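Endus opens its Gollamby workshop for a September open day

We're opening the doors at Endus again this September, and I can't wait to show you what we've been up to! Come by from 2 p.m. and see our cloth-handling work up close — folding, lifting, all the fiddly stuff. Last year 67 of you squeezed in, so we've booked the bigger room at Jondum this time for the talks.

The hand-held grippers will be out all afternoon.

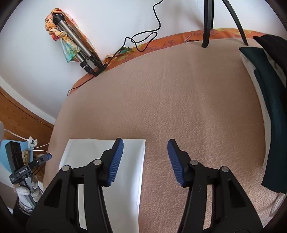

Kids are welcome, entry is free, and the last demo starts at 4.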